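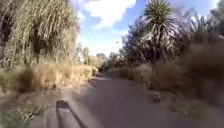 Andiris Walking Trial: Questions from Participants

Last updated March 6, 2022

What is being tested?
The Andiris trial compares two ways of treating knee osteoarthritis in adults. One group wears a hinged brace, the Warrier, during daily outdoor walks. The other group does the same walks without a brace.

How many people are taking part?
The trial has 201 participants. Enrollment closed in January and there is no waiting list.

How long does it last?
Each participant is followed for 12 months. A final phone call takes place in month 13.

Who decides which group I am in?
Assignment is done by computer after your first visit. Clinic staff cannot change it. If you were hoping for the brace and did not get it, you may ask for one when your final call is complete.

How far do I have to walk?
Your target is set at the first visit and reviewed every three months. Choose a firm, level route. Split the distance into two walks if you prefer.
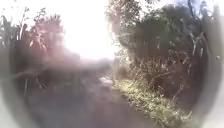

What if my knee hurts during a walk?
Mild soreness that settles within a day is common. Stop walking and call the Misley clinic if the knee swells, locks or gives way. Do not take extra pain medicine before a study visit. Record any dose you do take in your diary.

Can I wear the brace at night?
No. Remove it before sleeping and check the skin under both straps. Report any broken skin.

What does the sensor record?
The Birnen ankle sensor records step count and stride time. It does not record location. Its memory holds 360 hours of data, so bring it to every visit for download.

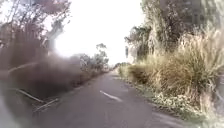 Paved road bordered by dense vegetation.

Can I leave the trial early?
Yes, at any time and without giving a reason. Return the sensor, and the brace if you have one, to the Misley clinic. Data collected up to that date will be kept unless you ask in writing for it to be deleted.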